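Lurnov Court Residents' Board
Section: Shared Rooms and Building Rules
Topic: Proposed change to kitchen booking hours

V. Pathak (Moderator)
Posted January 10, 2022
Residents are invited to comment on the proposed booking rules for the shared kitchen. Under the proposal, each booking would be limited to five hours, and a deposit of $70 would be required. Comments will be accepted until the April meeting. Renderings are attached.

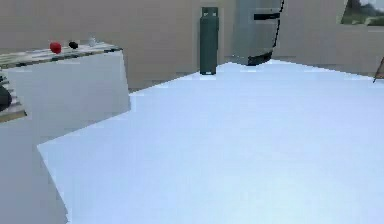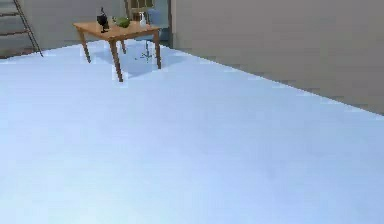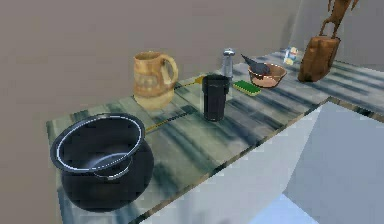

Computer renderings: checkered countertop, wooden table, marble-look counter with black pot.

jolene_paewai
I support the time limit. I do not support the deposit. Many households in this building use the kitchen for family meals two or three times a year, and $70 is a large sum to have held for a week. I would ask the board to consider a lower amount for residents and to keep the full amount for outside guests.

N.Mekonnen
With respect, I disagree with the previous post. The last cleaning bill from Clumex was $200, and it was paid out of the general fund by all 163 households, including those that have never booked the room. A deposit is returned in full when the kitchen is left clean.

jolene_paewai
The bill in question followed one event. The rule would apply to everyone.

Vilhjalmur_A
Could the moderator confirm whether the five hours include setup and cleaning? Under the present rules they do not, and the wording of section two is unclear. A holiday meal cannot be prepared, served and cleared in that time.

V. Pathak (Moderator)
As drafted, setup and cleaning are included. Your concern has been noted. A resident may book two periods in a row if no other request has been received.

N.Mekonnen
Two periods in a row would defeat the purpose of the limit. I ask that my objection be recorded.

V. Pathak (Moderator)
It has been recorded. Written comments may also be left at the front office, marked "Kitchen Rules."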